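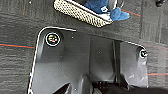
2 min read

Questions we've been getting about the gripper fault

Thanks for being so patient with us since Monday, and for all the messages! Rocío and I have tried to gather the answers in one place, so you don't have to go digging through the channel for them.

What went wrong, in plain terms?
The Pasard arm was putting away soft toys when the gripper kept on closing after it should have stopped. The controller logged error 901, which means the finger position and the motor position no longer agree, and then it carried on anyway. That second part is what bothers us. A disagreement like that ought to stop everything on the spot.

Was anyone hurt?
No, and we're very glad to be able to write that. Florencio was at the desk with his hand near the stop button, and he pressed it. A plush toy lost some stuffing.

Why do soft things cause so much trouble?
A box pushes back right away, so the motor feels it and eases off. A stuffed toy gives and gives, and the software, poor thing, thinks it hasn't touched anything yet. Bags are a headache of their own.

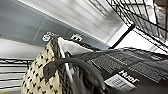

Handles are the part we worry about most, because a finger can slip through a loop and the arm will then try to lift whatever comes along with it. Until the fix is in, please don't run any pick on something with a handle, even if it went perfectly well for you last week.

Can I still use the shelf routine?
Yes, at reduced speed, with the force limit set to 39 in the Vimonitz panel (the old default was far too generous). Two people need to be in the room, and one of them does nothing but watch. I know that's dull – bring coffee.

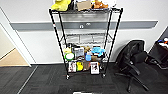 The rack with its toys and boxes, office chair alongside.

What should I do if 901 comes up again?
Press stop first, before you read the rest of the message. Leave the fingers as they are and don't try to pry anything loose by hand, because the spring in there can still hold some load. Then write to Rocío Barrios or Florencio Montoya with the time and the object. Saving the log can take up to 11 minutes, so please don't cut the power while it's working.

When will it be fixed?
Zirnska has promised us new firmware in July. We'll test it on boxes first and work our way up to the toys, slowly.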